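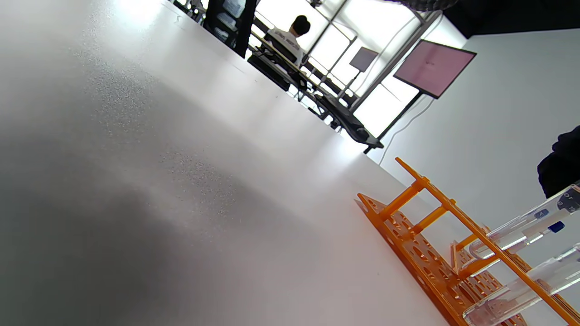 The Hokolgate bench pages have always been kind to new equipment, so take this one as a correction. We were told in March that the orange racks would sort out the shared table at Trivport. The leaflet from Drendusitz promised "a place for every tube", and the order went through before anyone had stood a tube in one. I asked for a trial rack and was told the colour had already been agreed.

I'm not against orange. It shows up well on a white table, and a rack you can find is better than one you can't. What I doubt is the rest of it: that one pattern of rack can suit glass tubes and plastic ones, tall ones and stubby ones, and that a shared table gets tidier when you put more things on it.

Click through if you like. The remarks are mine and the manufacturer hasn't seen them.

## The table

The white tabletop is the best thing we own. It wipes down quickly and you can spot a drip from across the room. It also throws light straight back up at you on a bright day, and whoever chose it can't have tried to read a printed scale on clear glass over it. I have asked for a dull grey mat, twice, and been sent a catalogue.

The other complaint is space. A table everybody uses is a table everybody leaves things on, and a rack takes up the same room whether it is full or has one lonely tube in the corner.

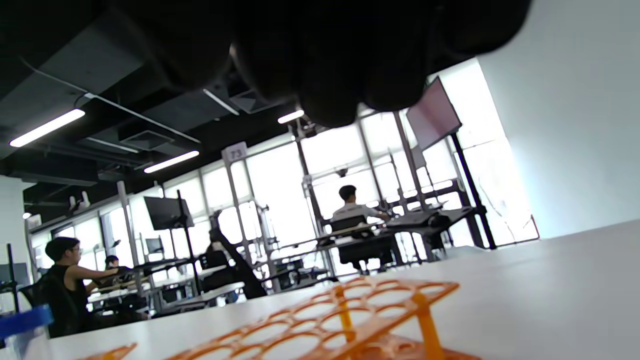 *Orange rack on the white table, tall windows at the far end of the room.*

Those windows get a lot of praise from visitors. They would get more from me if there were a blind on them. On a clear afternoon the people at the desks turn into outlines and you end up carrying your tubes to the wall side to see what's in them. The strip lights stay on regardless, and I've yet to hear a good argument for that either.

## Holes

My quarrel with the racks comes down to the holes. The old Cruickshank blocks had one size of hole and you knew where you were: the tube fitted or you went and got another block. The new idea is that one plate should take everything.

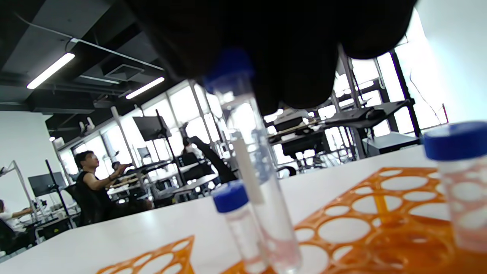

Mixed sizes sound sensible in a leaflet. In use you spend the first minute working out which hole is meant for which tube, and then somebody puts a thin one in a wide hole and it leans. The larger orange rack has round openings of several sizes in the one flat plate, and the blue-capped tubes by it come in more than one height, so you can see what the designers were hoping for. I'd still like to be shown a full rack where every tube stands straight. The smaller rack is the one I reach for, partly out of habit and partly because it leaves me somewhere to put my elbow.

As for "universal fit", I tried six kinds of tube from our own cupboard. Two of them wobbled enough that I wouldn't walk away from them. The supplier's reply was that these were "not typical", which will surprise anyone who has opened our cupboard.

## Caps

Screw caps I have less to say against. The blue is easy to see, and a cap that screws down beats a push-in stopper any day of the week. Gloves are the trouble. A ridged cap is no bother with bare fingers, but in thick gloves you are going mostly by feel, and when a short tube is standing in front of a tall one it is easy to nudge the wrong lid. Somebody will tell me to leave a gap between tubes. Fine, but then the rack holds half what we were sold.

The order list says 692 caps to go with 150 tubes. I have read that line several times and still can't make it come out as anything but a typing error. If it isn't one, I'd like to know where they are being kept.
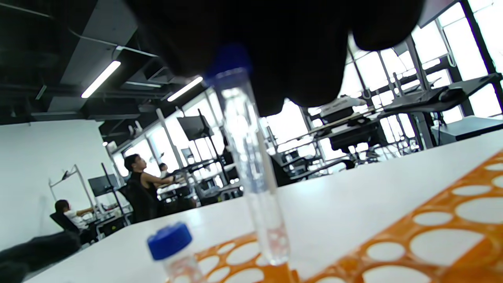
## What I'd change

- Keep the smaller racks on the table and put the larger ones on the shelf until they're wanted.
- One size of hole per rack. Paint the edge if you must tell them apart.
- Tall tubes at the back, short ones in front, with a clear row between.
- A mat under the racks, dull grey, as requested on Thursday and on the occasion before that.
- No more leaflets in place of samples.

The Drendusitz people have offered a "second generation" plate with better grip round the holes. I'll believe it when one is on the table with our own tubes in it. If it holds the two wobblers upright I will say so on this page, in the same size of type.

The old Cruickshank blocks are in the bottom cupboard, left-hand side. Please put them back when you've finished.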